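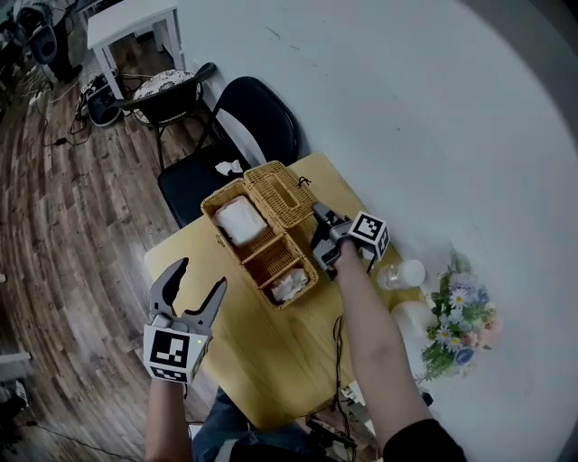
Koen Maes wanted to know, before I'd even got my notes open, why we were calling it a "tracking dropout" when the hand grippers had plainly stopped listening to him. Fair point, and I've changed the agenda heading. What follows is my version of the meeting, so shout if I've put words in your mouth.

1. What went wrong

We were in October's tabletop round for the Nestedon project, run number 28. Koen squeezed the right gripper to close it, and it closed. Then he let go and it stayed shut for 8 seconds, with the software happily reporting "open" the whole time. The left one was fine. By the time the log was stopped we had 59 error lines, nearly all of them the same line.

No injuries, no pinched fingers, nothing broken. Koen did say he pulled back harder than he should have, and that he didn't like the feeling one bit. I think that's worth writing down even though it won't show up in any log! 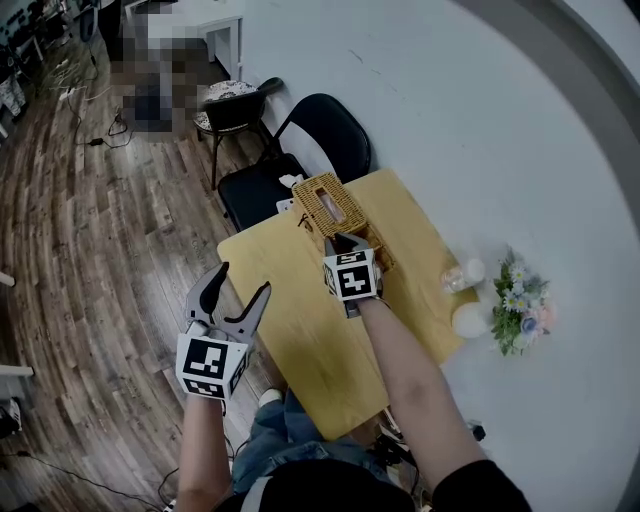 We spent a good while on whether this was a jam or a bad reading, and I'm afraid we went round in circles (my fault, I kept bringing up the spring). Goossens, who supplied the finger parts, had sent a note saying the fingers should always fall open by themselves if the signal is lost. Ours didn't. Koen's worry is what happens when the fingers are shut on something, like the near end of that woven tissue box, and the wearer wants out. With a light basket you can just lift the whole lot away. With anything heavy or fixed down you're stuck to it until the thing decides to let go. We agreed that counts as a safety matter and I've logged it as one.

2. The indicator lights

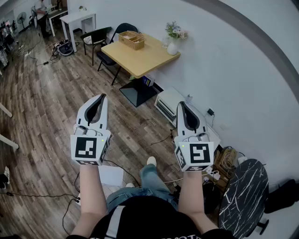 I brought this up and I'll admit I got a bit worked up about it. The status light stayed green through the entire fault. So what is it telling us? Kernby wrote the light code, and their answer by phone was that green means "powered and connected" and nothing more, which none of us on the call had understood. Most of us had been treating two green lights, one on each marker cube, as the all-clear to start. It's a very easy mistake to make, and I made it for weeks. Kernby will look at a second color for when the finger position and the command don't match – they didn't promise a date and I didn't push.

Koen also asked for the floor to go on the list. The black cable running across the boards in that same shot is the sort of thing you forget when you're concentrating on your hands, and if a gripper sticks and you step back in a hurry, you're going to find it with your heel. Agreed with no argument. Cables get routed along the wall or taped down before the next run.

3. What we decided

Runs are paused on the right gripper only. The left can still be used for bench checks, one person at a time, with a second person within reach of the power switch.

Before each session, open and close both grippers 30 times with nothing between the fingers, and write down any that lag. Koen thinks that's too many. I think it's boring but fine, and he lost the vote.

Nothing heavier than the basket gets picked up until the release problem is sorted. The Potdale trial moves back until then. I'll tell them, and I'm not looking forward to it.

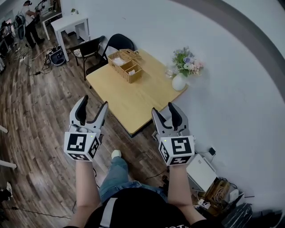 4. Actions

Koen – send the full log from run 28 to Kernby, plus his own account of the pull-back while it's still fresh.

Me – ship the right gripper to Goossens with a copy of these minutes, and ask them to test the release with the signal cut halfway through a grip.

Kernby – change the light, and fix the line in the manual that says green means ready.

Everyone – read the stop procedure again, please. Two of us got the order wrong when I asked.

5. Any other business

Koen asked if we could have a foot switch for emergency stops, both hands being full during a run. Good idea, no budget line for it yet. Carried over to the next meeting.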